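Olvera bench budget, README

Notes on what the two-arm laundry bench cost and what we'd order next time. Kept by Saron Araya. Last edited Oct 10, 2021.

Planned: 800 dollars for small parts
Spent before January: almost all of it
Left for spares: 101

The arms came out of the Drulwood grant and aren't in this sheet. Everything that looked too cheap to plan for is. 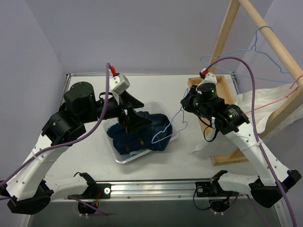 Hangers go under consumables, whatever Heriberto says. Order 2 spare sets of gripper fingers with the arms; bought later, they cost us 600 and a tense call with Tekle. Receipts go to Meron, unfolded if possible.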